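Burn from a faulty space heater, no receipt. Is it worth making a claim?

Posted in Consumer Law and Product Injuries

gumleaf_77
In May I bought a Burnetti oil column heater from a discount shop in Prastness. A few weeks later the plastic housing around the thermostat went soft and dropped onto my forearm when I went to switch it off. I ended up with a second-degree burn and had to take time off work. I still have the heater but I can't find the receipt, and I paid cash. The shop says no receipt, no refund, and that injuries are a matter for the manufacturer. The manufacturer hasn't answered my emails. My out-of-pocket costs are a bit under $2000, mostly lost wages. Do I have any chance, or should I let it go?

Nenditz
Don't let it go yet. A receipt is one way to prove you bought something, and there are others. A bank record of the cash withdrawal that day helps, and so does the warranty card, the box with the shop's price sticker, or a statement from whoever was with you. The shop can ask for proof of purchase for a refund, but an injury claim is a separate thing and a missing receipt doesn't end it.

Keep the heater. Don't plug it in, don't clean it, don't try to glue the housing back on and don't hand it to the shop "for testing". Put it in a box with the cord and the manual and leave it somewhere dry. Photograph the rating plate on the back, because the model and batch numbers are what you'll be asked for first.

Get your clinic notes as well. You want the entry from the first visit, with the cause of the burn written in it. If the doctor only wrote "burn to forearm", ask whether your account of how it happened can be added.

Then write to the shop and the manufacturer — a proper letter, posted, with a date to reply by. Say what happened, what it cost you and what you want. Keep copies. Also report it to the product safety regulator. They won't get your money back, but a report is on record if other people have had the same fault. 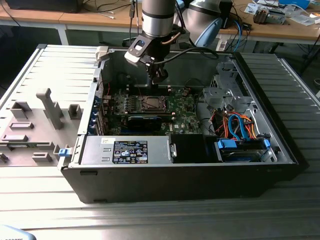

For an amount like yours, look at the small claims process in your state before paying a lawyer. Filing fees vary, so check the current schedule. Time limits apply to injury claims and they differ from place to place. Many community legal centres will tell you the limit over the phone for free.

crabtree1969
Had the same sort of thing with a kettle. They offered me $500 to sign a form and I took it. Found out later the form covered everything, including the follow-up at the burns clinic. Read whatever they send you before you sign.

toastrack
Was it on a power board? The manual for mine says wall socket only and they'll bring that up. If it was straight into the wall, put that in your letter.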